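Notes pour l'atelier « Garder son canapé longtemps »

Bon, je commence debout, sans micro si la salle est petite. Je me présente vite : quinze ans de tapisserie chez Collet, puis l'entretien à domicile. J'ai gardé les fiches de 108 canapés et je m'en sers encore. Dire merci à Pichit Nuchit pour le prêt de la salle, j'ai oublié la dernière fois !

Première chose, la microfibre. Tout le monde m'en parle comme d'un tissu sans souci, et c'est presque vrai. Elle a un poil, très court, et ce poil se couche dans le sens où on le pousse. D'où les zones claires et les zones foncées sur les modèles sombres, qu'on prend pour des taches (ma mère a frotté les siennes pendant un an). Faire le geste de la main sur le coupon : un coup vers le haut, un coup vers le bas. Laisser passer le coupon dans les rangs.

Ensuite les plis du dossier et des accoudoirs. Plus c'est rembourré, plus les miettes descendent dans les coutures. Embout plat de l'aspirateur, du haut vers le bas, et on finit par le creux entre les deux dossiers — c'est là que je retrouve les pièces. 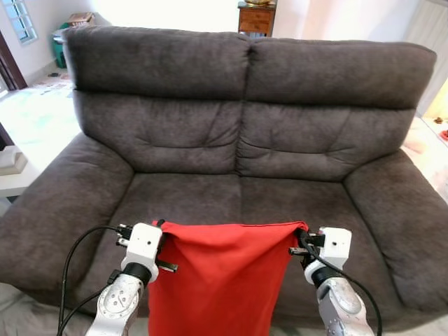 Peut-on passer un chiffon de couleur sur un canapé foncé ?
Je le lave d'abord deux fois seul, puis je le frotte humide sur un mouchoir blanc. Si le mouchoir se colore, le chiffon part au garage.

Pour l'eau, regarder l'étiquette avant tout. W, on peut humidifier. S, solvant seulement. Raconter l'histoire du fauteuil Lusley à 900 euros et de la carafe, mais courte cette fois.

Le brossage : brosse souple, toujours dans le même sens, une fois que c'est bien sec. Compter 20 minutes pour un deux places, accoudoirs compris.

Garder un moment pour les questions. On va me demander si le spray Lakix vaut le coup, je réponds que je ne m'en sers pas et je passe au suivant. Les coupons sont à rendre à la sortie, s'il vous plaît !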